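Section 4. Daily Cleaning of Bowls and the Table Surface

4.1 Before you start

The Memis table comes with an oiled wooden top. The oil keeps out light splashes, but it will not hold up to standing water or a soaking wet sponge. Read this section once before you wash any dishes at the table, and keep the Gondix care card in the drawer for reference.

You will need:
One shallow bowl, black or another dark color
One small flat sponge
Mild dish soap without bleach
Two dry cotton cloths
A pitcher of warm water, no hotter than 42 °C

CAUTION: Do not use steel wool, scouring powder or the rough side of a two-sided pad on glazed or coated bowls. Scratches on a dark glaze cannot be polished out.

4.2 Setting up the work area

1. Clear the tabletop and wipe off crumbs along the grain.
2. Set the bowl toward the back of the table, near the middle. Leave a hand's width behind it if you plan to pour from a pitcher.
3. Put the sponge directly in front of the bowl, flat on the wood. Squeeze it out first.
4. Lay one cloth to the side for drying.

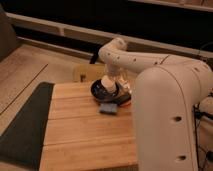
5. Check that the bowl sits level. If it rocks, turn it a quarter turn and try again. Most bowls have a slightly uneven foot.

Note: Dark bowls hide grease well. Tilt the bowl toward a window or lamp before washing and look for dull patches on the inside.

4.3 Washing the bowl

1. Pour in 200 ml of warm water and add one drop of soap.
2. Wipe the inside with the sponge, starting at the center and working out to the rim.
3. Wipe the rim separately. Dried sauce tends to collect just under the lip.
4. Empty the bowl into the sink, rinse it and dry it with the cloth.
5. For stuck-on rice or egg, refill the bowl and let it stand for 4 minutes, then repeat step 2.

Small metal items such as measuring spoons may be washed in the same bowl. Put them in one at a time and lift them out by the handle — dragging them across the bottom leaves gray marks on the glaze.
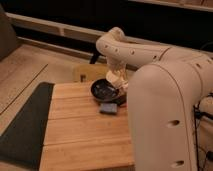
Gray marks that have already formed are metal left on the surface and can usually be removed with a paste of baking soda and water. Rub gently with a fingertip, rinse, and dry. Do not leave the paste on overnight.

4.4 Caring for the tabletop

1. Lift the bowl and the sponge off the table as soon as you finish.
2. Wipe the planks with a barely damp cloth, then with a dry one.
3. Run a dry corner of the cloth along the seams between planks, where water collects.
4. Let the top air out before putting anything back on it.

CAUTION: A wet sponge left on the wood can leave a pale rectangle. If this happens, let the spot dry fully and apply a thin coat of Starnetti table oil, part no. 91.

Small dark marks in the wood grain are natural and do not need treatment. Re-oil the whole top twice a year, or sooner if water no longer beads on it.

For replacement sponges and cloths, see Section 7.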